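Weaving weekend brings a full house to the Letcombe museum

The old schoolhouse at Letcombe was busier than it has been in years last month, when the Dalldale Heritage Society opened its doors for a weekend of talks and hands-on sessions about how the first families of the valley gathered, stored and cooked their food. It rained on and off the whole time, and still people kept coming up the hill, many of them with children and at least one with a very patient dog who was allowed to wait in the porch.

The idea grew out of the tule and willow beds along McIver Creek, which were cut back hard last fall as part of the restoration work there. Willow that has been cut sends up long straight shoots the next season, and those shoots are exactly what a weaver wants. The people who lived along the creek for many hundreds of years knew this well and tended the beds with care, going back to the same spots each year and passing them down through the family. Much of that knowledge is still held by their descendants, and it was members of the valley's tribal community who planned the weekend with the society and led all five of the talks.
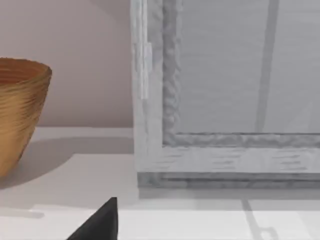 A golden tan bowl with a finely ridged surface, at left.

Saturday was given over mostly to food. There was a long and lovely talk on acorns - how they were dried, how they were pounded, and how the meal was rinsed again and again to take the bitterness out - and afterward visitors could try a spoonful of the finished mush, which went down better with some than with others. One of the speakers explained how tightly coiled baskets could hold water and be used for cooking, with hot stones dropped in and stirred so they would not burn through. The questions went on so long that lunch had to be pushed back to 1:30, and nobody seemed to mind a bit.

On Sunday the tables were pushed to the walls and everyone had a go at starting a coil. It is slow work, and most of us went home with something the size of a quarter, but it was a happy room to sit in, and there was plenty of good talk while the hands were busy. Children aged 7 and up had their own corner for making cord.

The society's collection now stands at 3,368 cataloged items, and the baskets will stay on view in the front room through the summer. A small display on the creek plants, put together with help from the Wiltomel Native Nursery, has been set up by the stairs. The museum opens at 9 every Saturday, and admission is free, though there is a jar by the door for anyone who would like to help with the roof.

A second weaving day is being planned for October - please call the front desk if you would like to be put on the list.

14 shares | 3 comments

© Dalldale Heritage Society | Contact us | Back to top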